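Receiving and Preparing Plastic Enclosures at the Bench
Speaker notes, spring staff session
Presenter: Lindiwe Naidoo, Prornon Assembly Services
Location: Kuzmenko Room, second floor
Start: 10:15 a.m.

Slide 1. Title
Welcome the group and give the title of the talk. State that the session covers the work done between the delivery of an enclosure and the moment the first component is mounted in it. Wiring and final test are covered in the June session and will not be discussed today. Handouts are at the door. Questions may be asked at any point, although longer ones are best held for the end.

Slide 2. Why this session was scheduled
During the last review period, the department received 344 plastic enclosures, of which 22 were set aside before assembly. Most of those 22 had damage at a screw boss or along the rim. Pause here. In several cases, the receiving record did not show whether the damage was present on arrival or occurred at our own bench. Without that record, Tritel could not accept the parts for credit, and the department carried the cost.
The revised procedure is intended to close that gap. It adds one short inspection and one signature.

Slide 3. Terms used today
Read these slowly. New staff have asked for them.
Enclosure: the box itself, without lid or contents.
Rim: the top edge of the walls, on which the lid will sit.
Boss: the molded post that receives a screw. Corner bosses hold the lid. Floor bosses, where the design has them, hold the circuit board.
Floor: the inside bottom surface.
Please use these words in the receiving record. Entries such as "cracked near the top" have been difficult to act upon.

Slide 4. Opening the delivery
Cartons are opened on the receiving table. Bags are cut at the sealed end, with the blade directed away from the contents. Use the blunt-tip cutter issued to each station. Utility knives are no longer permitted for this task, as several enclosures were found with a long straight scratch that matched the path of a blade.
Remove one enclosure at a time. Lids, gaskets and screws are often packed separately, and the small hardware bags are easily left behind in the packing material. Every bag is to be pressed flat and checked by hand before it is placed in recycling. Staff who have worked here for some years will remember the search for the Flirnix gaskets, which were found in the recycling cart the following morning.
Ask whether anyone at the tables is still using the older checklist. Replacement copies are in the folder.

Slide 5. The work surface
The surface should be clean, level and free of loose metal. A single stray screw under a box is enough to mark the outside wall. Wipe the surface before the first enclosure of the shift and again after any drilling nearby. A bare tabletop is acceptable for inspection. Glossy finishes require a soft mat if the enclosure is to be turned over.
Keep the packing material within reach until the inspection is complete. The supplier may ask for the lot label, and on some deliveries that label appears only on the outer bag.

Slide 6. The inspection
The inspection has five steps and should be done in the order given on the handout.
First, look along each side of the rim at eye level. A warped rim will show as a bow against the straight edge of the table.
Second, examine each corner boss from above. The opening should be round and clear. Look for thin white lines in the plastic around it, a common sign of stress in darker materials. In white plastic these lines are much harder to see, and a fingertip or a low lamp is more reliable than the eye alone.
Third, check the inside walls and floor for molding residue and debris.
Fourth, place the enclosure on the table and press lightly at each corner. It should not rock.
Fifth, set the lid in place without screws. The lid should rest on the rim under its own weight.
Demonstrate steps one and two with the sample from the handout table. Pass the sample around the room.

Slide 7. Holding and supporting the box
An open box is weaker than a closed one. Until the lid is fastened, the long walls can bow inward under a firm grip, and a board pressed into place at that moment may bind or crack a floor boss. Support the box from outside, low on the wall, with even pressure. Clamps are to have padded faces. A clamp should never be tightened across the middle of an open wall.
For drilling, place a wood block inside the box, directly behind the point of the hole. Mention that blocks in three sizes are stored in the cabinet under the window. 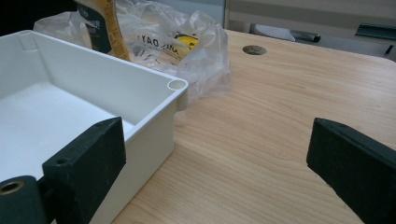

How tight should the lid screws be on a plastic enclosure?
Tighten each screw until the lid meets the rim, then stop. Screws that cut their own thread in the boss should be started by hand, and a powered driver should be set to its lowest clutch setting. If a screw begins to turn freely after it was firm, the thread has been stripped, and the enclosure is to be set aside for review.

Slide 8. Reusing a screw hole
Many technicians learned this on the job, and it is useful to state it formally. When a screw is put back into a plastic boss, turn it backward slowly until it drops slightly into the existing thread. Then turn it forward. This allows the screw to follow the first thread instead of cutting a second one. An enclosure that has been opened more than 5 times should be noted in the service record, and the bosses should be examined again at the next opening.
Threaded inserts are an option for products that are serviced often. They require approval from the engineering group before installation.

Slide 9. Cleaning
Use a dry, lint-free cloth for the interior. Marks on the outside may be removed with mild soap and water. Solvents are not to be used on any enclosure unless the data sheet for that material permits it. Compressed air is allowed at low pressure, with eye protection, and directed away from neighboring stations.
Adhesive left by shipping labels has been a recurring complaint from the Flirnix line. Lift the label slowly at a low angle. If residue remains, report it on the form and leave the surface alone until the supervisor has given instructions.

Slide 10. Completing the record
The record now has a line for each of the inspection steps. Write the lot label as printed, including any letters at the end. If there is damage, name the location with the terms from Slide 3 and attach a photograph. Sign before moving the enclosure to assembly.
Rejected enclosures go to the gray shelf with the lid, gasket and hardware in the same bag. Separated parts cannot be returned to Tritel.
Expect a question on time. In the April trial, the added inspection was completed comfortably within the existing allowance for receiving, and station targets will remain unchanged.

Slide 11. Storage after inspection
Enclosures that have passed may be stacked only with their lids in place. Open boxes are stored in a single layer, rim up, and covered. The shelf limit at the Kuzmenko stations is 300 units for the small size. The limit for the large size is under review, and the figure will be posted when it is confirmed.
Do not store enclosures on the sill or near the heater.

Slide 12. Practice period
Divide the room by table. Each table receives a tray of enclosures with known faults and a set of blank records. Allow time for each participant to complete at least one full inspection. Table leads should compare the written entries, with attention to wording, and read one good entry aloud.
Collect the trays before the break. Completed records go in the folder by the door, and corrections to the handout may be sent to Lindiwe Naidoo through the training desk.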